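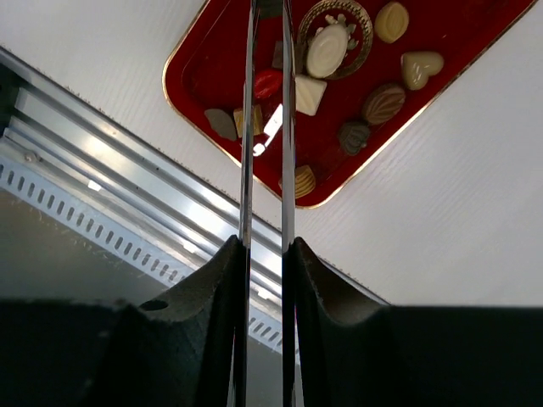 Informe de avance — Proyecto Clula, surtido de bombones para bandeja
Periodo: octubre
Destinatario: Fondo Lorneck
Elaborado por: Obrador Drutier
Fecha: 20 de noviembre de 2022

1. Objeto

El presente informe recoge el estado de los trabajos de formulación, moldeo y presentación del surtido Clula, conforme al plan aprobado. Quedan fuera los costes de personal, que se remiten en anexo separado.

2. Moldeo y formatos

Se mantienen en el surtido las piezas de corazón, hoja, concha, óvalo y cuadrado, además de la redonda. El formato de hoja conserva las estrías diagonales; tras revisar el molde se ha aumentado el radio en el fondo de la estría para facilitar el desmoldeo. En la concha, el festoneado se reproduce bien con cobertura oscura. Los ensayos del mismo molde con cobertura blanca se han aplazado hasta recibir el juego nuevo del proveedor Han.

De 100 piezas moldeadas en la última serie de control, 9 se rechazaron: la mayoría por burbuja superficial, el resto por rotura de arista en la pieza cuadrada. El criterio de rechazo no ha variado respecto al informe anterior.

3. Atemperado

La cobertura blanca se trabaja a 28 grados. Se observó pérdida de brillo en las piezas ovaladas cuando la sala superaba los 21 grados, por lo que se ha fijado ese valor como límite de trabajo. Queda pendiente repetir la medida con el segundo equipo.

4. Presentación

Se ha adoptado la bandeja rectangular roja con filete dorado. Las piezas claras destacan sobre el fondo; las oscuras pierden algo de contorno cerca del borde — se estudia reservarles la zona central. El adorno dorado en forma de anillo, con flor, se reserva para la pieza redonda blanca.

5. Desviaciones

La entrega de moldes de Han acumula retraso. No afecta al presupuesto, pero desplaza el ensayo de vida útil al periodo siguiente.

6. Próximos trabajos

Repetición de la serie de control con la pieza cuadrada corregida.
Ensayo de transporte con bandeja cerrada.
Ficha técnica y declaración de alérgenos, en versión para revisión de Lorneck.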